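Sun 7 August

1/ The Prudby bail ordinance takes effect tomorrow. A few notes on what the text does, since most summaries stop at the headline.

2/ Cash bail ends for city misdemeanors where the scheduled amount was under $1000. The old schedule had 100 offenses on it, from trespass to driving on a suspended license. County felony charges are untouched.

3/ Section 2 is the part to read. A judge can still order detention after a hearing, but the city has to file a written motion and state the facts it relies on. A charge sheet alone is no longer enough.

4/ The Lellard version, passed in June, has no written motion rule. Prosecutors there can ask out loud at first appearance. Expect the two cities to get different detention rates from similar dockets.

5/ Pending cases: anyone held on a covered charge gets a new hearing on request. The request can come from the defendant or counsel. It is not automatic — the draft had automatic review and the final text dropped it.

6/ Court reminders go out by text message, with a voice call as backup for people who list a landline. Budget for this is $3000 through the end of the year.
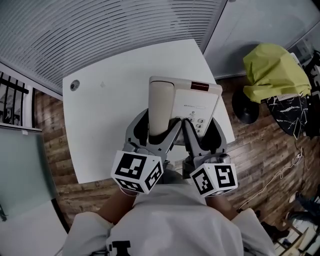 7/ Missed dates: one failure to appear brings a new notice, and a second allows a warrant. The ordinance does not define "failure to appear," so late arrivals are left to each judge.

8/ Open question is the MacLeod Street holding facility. The contract bills by bed, used or not, and the ordinance says nothing about it.

9/ Full text is on the clerk's page under pending code changes. The fee table is a separate file.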